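Este site utiliza cookies para melhorar a sua visita. Ao continuar, aceita a nossa política de cookies. [Aceitar] [Saber mais]

Porque é que a água não tem cor e o sumo tem?

Texto de Hakim Hartono para a revista infantil Sulau

Enche um copo com água da torneira e põe-no à frente da janela. Consegues ver o outro lado? Agora enche outro copo com sumo de laranja. Já não vês quase nada. Os dois são líquidos, os dois cabem no mesmo copo, mas a luz não os trata da mesma maneira.

Para compreender isto, precisamos primeiro de falar da luz. A luz do Sol parece branca, mas dentro dela viajam muitas cores juntas. Quando chove e faz sol ao mesmo tempo, as gotas separam essas cores e nós vemos o arco-íris.

A água deixa passar quase toda a luz. As cores entram por um lado do copo e saem pelo outro, todas juntas, e por isso dizemos que a água é transparente. Na verdade ela tem um azul muito, muito fraco. Num copo não se nota, mas numa piscina funda já se nota um pouco.

O sumo é diferente. Nele existem substâncias chamadas pigmentos, que «comem» algumas cores da luz e deixam as outras seguir. Os pigmentos da laranja e da cenoura comem sobretudo o azul. O que sobra chega aos nossos olhos e nós dizemos: é cor de laranja!

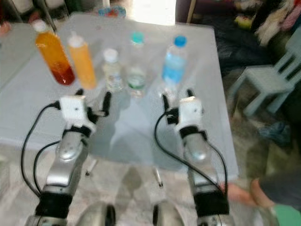
Foto: arquivo Sulau

Uma garrafa transparente também deixa passar a luz, e é por isso que podemos conhecer a cor de uma bebida sem a abrir. Mas atenção: a cor não diz tudo. Há líquidos perigosos que parecem água. Nunca proves uma bebida se não sabes o que é, e pergunta sempre a um adulto.

E porque é que o sumo de laranja, além de ter cor, é turvo? Ele leva pedacinhos de fruta muito pequenos, que se chamam polpa. A luz bate neles e salta para todos os lados, como uma bola numa sala cheia de cadeiras. Se deixares o copo quieto, uma parte da polpa desce devagar e o líquido de cima fica mais claro.

Experimenta em casa

Precisas de 2 copos transparentes, água, corante alimentar e uma colher.

Deita cerca de 200 mililitros de água em cada copo. No primeiro, põe uma gota de corante vermelho e não mexas. Vais ver a cor descer em fios, como fumo ao contrário. No segundo, põe também uma gota, mas mexe bem com a colher. A cor espalha-se logo por toda a água.

Espera até ao fim da tarde e olha outra vez para o primeiro copo. A cor espalhou-se sozinha! As partículas da água nunca estão paradas e empurram o corante para cá e para lá. Os cientistas chamam a isto difusão. Com água morna a difusão é mais rápida, e podes pedir ajuda a um adulto para comparar.

Palavras novas

Pigmento: substância que dá cor a uma coisa.
Turvo: que não deixa ver bem através dele.
Difusão: quando uma substância se espalha dentro de outra sem ninguém mexer.

No número de agosto vamos falar das bolhas: de onde vem o gás das bebidas e porque é que ele foge quando abrimos a tampa.

© Revista Sulau. Todos os direitos reservados | Contacto | Voltar ao topo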